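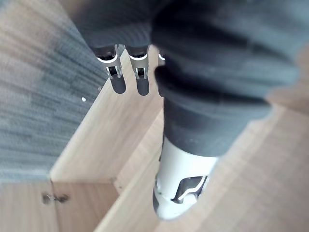
Dark grey ribbed knit, in soft folds.

Last updated: Jul 12, 2024

Billey Books brings out Sirent, a slow novel for people who've had enough of fast ones

I run Billey, a very small press, and I write our press releases myself, so please forgive the lack of polish. Our new novel is called Sirent and it's out today in paperback and as an ebook. I'm so pleased with it that I've been annoying my family at breakfast!

It's set in a river town called Draseteck, where a retired ferry pilot known only as Lâm has agreed to write down the history of the crossing before the bridge opens. Not a great deal happens for the first 160 pages (I know, I know, this is meant to be a sales pitch). Lâm walks to the landing stage, argues with the baker, and starts the same chapter over and over. Then a letter turns up that was posted before the ferry ever ran, and from there I couldn't put the manuscript down. I missed my stop on the train twice.

We very nearly asked the author to trim the opening. I even sent a note suggesting it, then reread the whole thing in June and took the note back. All those small walks matter later on, and the ending would fall flat without them.
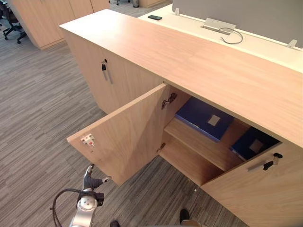
Lâm's history of the crossing takes up a good part of the book, and it's where the writing is at its best. The old man keeps his pages at home and frets over who might read them after he's gone. If you picture a long, pale wooden cabinet with one door swung open and another shut, the key by its handle, you'll have a fair idea of how he treats the past: some of it he'll show to anyone who calls, and the rest stays put until he's ready. I loved him for that, even when I wanted to shake him.

The first printing is 1439 copies, an odd number that came from using up the paper we'd paid for. There are 14 chapters and 2 hand-drawn maps of the river, one at each end. Reading groups can ask us for a set of discussion notes, which are free and don't give away the letter.

Review copies are ready to go, in print or as a file. Just reply to this release and tell me which you'd like.

Recent news from Billey
- Our summer reading list for people with long train journeys
- Short stories: when we're next open to submissions
- Drawing the Draseteck maps
- Reading group notes now free to download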